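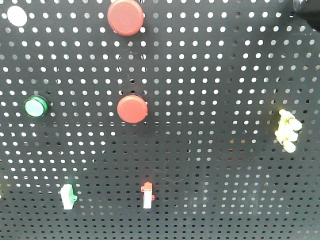 Garage wall storage, take three

29 May 2021

I've hung tools on nails and I've hung tools on that brown hardboard stuff that sags as soon as you put a hammer on it, and this year I finally gave in and bought metal pegboard. I got mine from the hardware store in Penton for 80 dollars, hooks not included (grr).

First tip: find your studs before you do anything else. I marked mine with painter's tape from floor to ceiling, so I could still see the lines once I was holding the panel up with my knee. Mine aren't evenly spaced, of course. Old house!

Leave a gap behind the board. The hooks need room to swing in, and I used scraps of furring strip left over from February, when I redid the laundry shelves – any straight lumber will do.
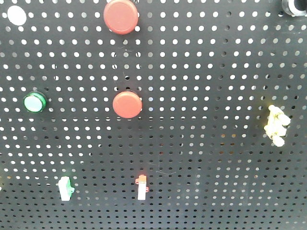
Next, lay everything out on the floor before you hang a single thing. I moved my pliers 12 times, no kidding, and I'm so glad I did it down there. Keep the stuff you grab every day between your waist and your eyes. Heavy things go low, and right over a stud if you can manage it.

For hooks that jump out every time you lift a wrench, a tiny dab of hot glue at the bottom works great, and it peels off when you change your mind. I tried the little plastic clips too but half of mine snapped.

Dust it with a dry paintbrush. A wet rag just leaves lint in all the holes, and then you're out there with a toothpick like me.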